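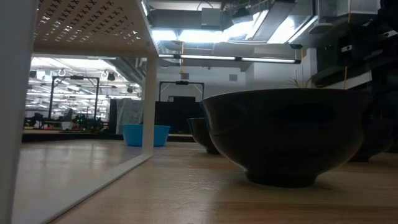 Bowls, June stocktake

Monday, June 16, 2025

I have been sorting bowls again. The set is sold under the name Clollurel: black outside, white inside, with a printed pattern of orange fruit, dark leaves and small star-shaped flowers. Ordered in May from Prendance, who shipped them in 2 cartons.

Capacity first. I filled one to the rim on the kitchen scale and got 1000 g of water, so one litre. Filled to a sensible level for soup it held 682 g. Empty weight is 381 g – a bit heavy for the size, but it sits flat on its foot and doesn't rock.
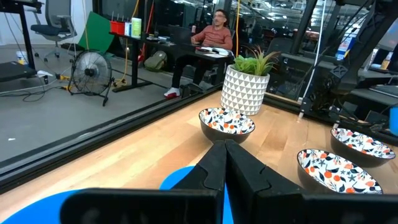
The dark glaze shows fingerprints under side light. A damp cloth takes them off, a dry one moves them around. The white interior hides nothing either, and tea left overnight gave a faint ring that needed bicarb.

Stacking is the weak point. The foot of the upper bowl touches the glaze of the lower one, so I put a paper towel between them. At Stovton I had a shelf deep enough to keep bowls side by side and would go back to that if I could.

The light wood table suits the colour well enough. The spiky plant stays near the back, in the white planter with the grey triangles and diamonds.

Still to check: whether the Lim lids fit. The listed diameter is close, but the rim flares slightly and I don't trust the listing.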